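Practical Robotics, Unit 3: Comparing Grippers on Soft Objects
Course handout, Ellbridge workshop 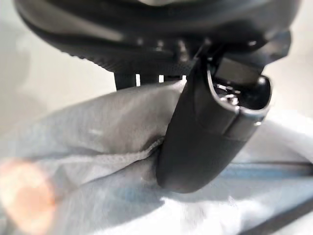
In the last unit we worked with boxes and bottles, which keep their shape when the gripper closes. Cloth does not keep its shape, so the same settings can give very different results. In this unit you will compare the Mak gripper and the older Broddale gripper on the same task: pick up a folded cloth and put it in the tray.

Before you start
Check that the wrist camera gives a sharp picture at a distance of 200 mm. When the fingers are close to the cloth, objects near the lens become blurred. This is normal and you do not need to change the focus.

Procedure
Make 14 attempts with each gripper. Begin with the closing force at 30 per cent. Let the fingertip press lightly into a fold before you close. After every attempt, shake out the cloth and fold it again by hand.

What to write down
For each attempt note the force, the place of the grip (edge, fold or flat part) and whether the cloth was held for 3 seconds. If it slipped, write at which moment.

Please hand in your table together with the camera recordings in April, before the visit to Skornimstead.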